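Notes for my talk, Volevside, October 17, 2018
Subject: helmet marking and role badges in small drills

Slide 1. Thank you for coming. I will speak for 30 minutes, then questions. Please stop me if my English is not clear.

Slide 2. In our drill in March we had 35 persons on the site and only two of them could say who was in charge of transport. All had a role on paper. From ten metres the paper was no use.

Slide 3. What we bought. Helmet bands from Garrido, elastic, with a window for a card. Badge holders from Trero, with a clip at the back. I show both and pass them to the first row. (Do not forget to collect them!)

Slide 4. The letters. We print in capitals, black on yellow. Red on blue we tried also, and in the evening it was very hard to read. One word on each band, for example TRIAGE or SUPPLY. No short forms, as guests from other towns do not know them.

Slide 5. Storage. Bands are kept by role, with the spare cards in the same bag. The Plarano depot has now some 522 cards, many with old titles. These must be sorted before the next drill. Speak slowly here.
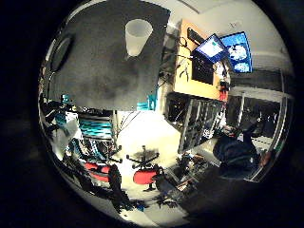
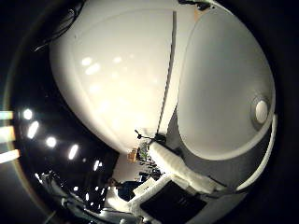
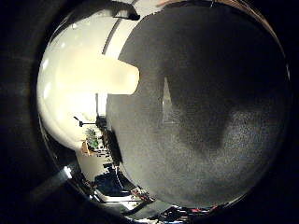
Slide 6. Questions. After the rehearsal of this talk the Trero office wrote that a clip can open when the wearer bends down, and that they would prefer a pin for the outdoor roles. I agree for outdoors. For the desk roles I keep the clip, it is quicker to change when the shift changes.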